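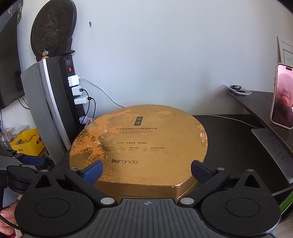

Who runs the track? Changes of leadership at two district athletics bodies

February 9, 2020
By Adel Badawi and Smaranda Costache

Our project looked at how two neighbouring athletics bodies, Grustemville and Ditesville, handled a change at the top in the same season. We chose them because they share a track, a pool of officials and most of their fixtures, but are run in different ways. Grustemville has a paid general manager who reports to a board of seven. Ditesville has no paid staff, and its president does most of the daily work.

Background

Octavian Husar left the general manager's job at Grustemville last April after three years. The board put in one of its own members, Edeltraud Diekmann, as acting manager while it advertised. She stayed in the role for five months and did not apply for it. Viorica Munteanu, who had been running the junior program at Ditesville, was appointed in her place. This left Ditesville without a junior coordinator at the start of the cross-country season, and its president stepped down soon afterwards for work reasons.

Method

We read the minutes and annual reports that both bodies keep on their websites. We also sent a short survey to registered members and received 197 replies. Grustemville has 1000 registered members and Ditesville has 700, so the replies cover a small part of the total. Adel interviewed Ms Diekmann and Ms Munteanu. Mr Husar answered our questions by email. The former president of Ditesville did not reply.
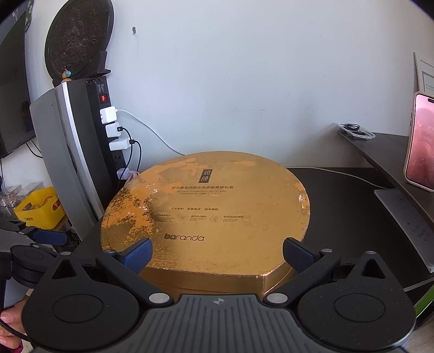 Gold gift box with a worn lid, on a dark desk.

What the records show

The Grustemville minutes are detailed. They record when the vacancy was declared, who was on the selection panel and how conflicts of interest were dealt with. Ms Diekmann gave up her vote on the board while she was acting manager. That is not required by the constitution, and one board member asked for it to be written in. It has not been done yet.

The Ditesville records are thinner. Two sets of minutes are missing from the website and the handover is covered in a single line. The new president told members at the annual meeting that she had received the keys and the bank details but no list of sponsors. A $3000 grant for hurdles and landing mats had to be applied for a second time as the first form could not be found.

What members said

Most people who replied knew that Grustemville had a new manager. Far fewer could say who chaired its board, or what the difference was between the two jobs. Ditesville members mainly wrote about late entry lists and changes to training times. Several parents said they would rather be told early that a position was empty than find out at the track.

Problems with our data

The survey link went out in the Grustemville newsletter but only on a noticeboard at Ditesville, so the smaller body is under-represented. We should have asked for both to be sent the same way. Question six was also badly worded, as "management" could mean the board or the manager, and we have left the answers out of the totals.

Recommendations

Both bodies should keep a written handover file covering grants, sponsors, keys and officials' contacts, and update it before each annual meeting. Grustemville should finish the rule on acting managers. Ditesville should name a vice-president, a position that its constitution allows for and that has been vacant for two seasons. Ms Munteanu has asked for a copy of this report and we will send one to each club after marking.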